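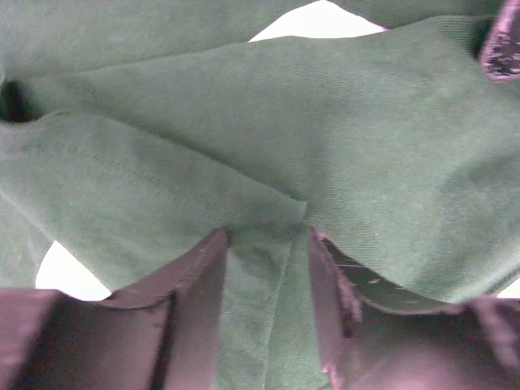
Keeping the Gripper Fingers Clean When You Work With Cloth

Posted in December by the Britness workshop desk

If you have a small arm at home or in the sewing room and you use it for anything made of fabric, you already know that cloth is much harder on the fingers than wooden blocks or plastic cups ever were. Ours is a Kerach tabletop arm that spends its days picking up shirts, napkins and cotton twill, and over the months we have settled into a little routine that keeps it gripping the way it should.

Start with the power off, please, and I mean off at the wall. Let the arm come to rest on something soft (a folded bath towel is perfect) and open the fingers by hand as far as they want to go without forcing them.

Now get in there with a dry toothbrush. Twill sheds more than you would think, and the lint likes to gather low down where the fingers come together. Brush outward, toward yourself, so you aren't packing the fluff deeper into the works. Loose threads are the real nuisance. Pull them with blunt tweezers, slowly, and if one won't come, snip it and take it out in two pieces. A thread wound around a finger pivot can make the arm feel weak, and you'll be fiddling with the motor settings all evening when a pair of scissors would have done it.

Next, run a fingertip along the inside edge of each finger. Smooth is good. If it feels rough or furry, it will snag, and a snag in somebody's good trousers is no fun to explain. A very light rub with fine sandpaper will see to a small burr. If the edge has really started to fray, put on a new pair of fingers and keep the old ones for rags and dog blankets. Change both together, even when only one looks bad, or the cloth will creep toward the worn side every time you close.

Wipe the gripping faces with a barely damp cloth and let them dry completely before you plug in again. No furniture polish! I did that once and the poor thing couldn't hold on to a handkerchief.

Last of all comes the squeeze. Our arm sets its closing force on a scale of 50, and we started far too high, which left shiny pinch marks on everything. For a single layer of cotton we now use 7. Give it a scrap first, close on a narrow fold, and tug gently; the cloth ought to stay put and come away without a crease you can feel. Go up 3 at a time for heavier things like denim or a lined jacket, and write the number on a bit of masking tape stuck to the base, because you will forget it.

We go through all this whenever the counter has gone up by a thousand or so. Last time it read 1,067 grips, and the brush came out looking like a small gray mouse.

Recent tips
Getting lint out of a dryer hose
The Fernandes sewing table, two years on
Which towels make the best drop cloths
Tudham clamps: cleaning off old glue
Storing thread so it doesn't tangle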